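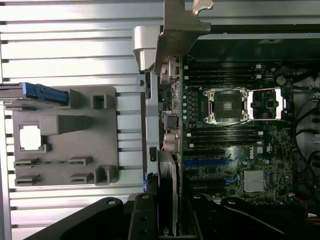
Le plateau de rangement Bastetti pour pièces de PC

Réf. Suto, rayon atelier et montage. En stock, expédié le jeudi.

Bon, je vous parle de celui-ci avec un peu de parti pris, je m'en sers depuis octobre et je ne monte plus une tour sans lui ! Avant, je posais la barrette sur un coin de chiffon, le processeur dans sa coque (quand je retrouvais la coque) et le disque dur là où il restait de la place. Vous voyez le genre de table que ça donne...

Le Bastetti, c'est un plateau gris tout simple, avec des logements en creux et des blocs en relief. Chaque pièce a son coin : le disque se tient debout dans sa fente, le processeur va dans une petite poche carrée, et la mémoire se couche dans la fente de devant ou se glisse à la verticale, comme vous préférez. Moi je le mets toujours à gauche de la tour, boîtier couché, panneau enlevé, et je pioche au fur et à mesure.

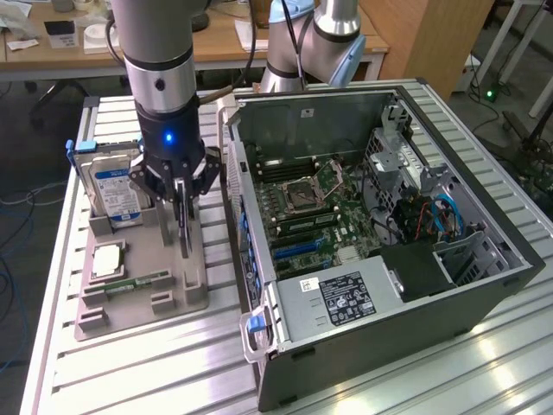

Le plateau à côté d'une tour ouverte, disque debout, processeur et mémoire à leur place.

Côté dimensions, il fait 55 cm sur 50, donc mesurez votre établi avant de commander (j'ai dû pousser mon étau, tant pis pour lui). Il pèse presque 5 kilos et c'est très bien comme ça, il ne glisse pas sur un plan de travail rainuré en alu. Un coup de pinceau sec dans les creux de temps en temps et il est propre.

Petit conseil pour la mémoire : prenez-la par les bords, contacts vers le bas, et regardez l'encoche avant de la présenter au connecteur. Je le répète à tout le monde et je me suis encore trompée de sens la semaine dernière !

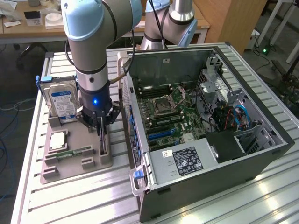

Laimutė Laur nous a écrit que les fentes étaient un peu justes pour ses barrettes à dissipateur épais, et qu'elle les range donc à plat. Elle a raison, si vos modules sont habillés, prenez plutôt la version Atberg, aux fentes plus larges, même prix.

Pour le processeur, laissez-le dans sa poche jusqu'au dernier moment. J'ouvre le levier du socket, je vérifie le repère du coin, et seulement là je vais le chercher. La mémoire vient ensuite, puis le disque dans son tiroir. Ça fait un ordre de travail assez tranquille, et on voit d'un coup d'œil dans le plateau ce qui reste à monter.
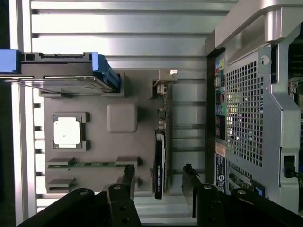

Mārtiņš Jankauskaitė demande si on peut y laisser les pièces d'un jour sur l'autre. Oui, avec le couvercle Strazds, vendu à part à 9 euros, que je recommande si votre atelier est aussi poussiéreux que le mien.

Garantie et retours : voir la page Livraison. Pour les commandes d'atelier ou d'école, écrivez à Maarja Hunt au service client, elle fait les devis le matin.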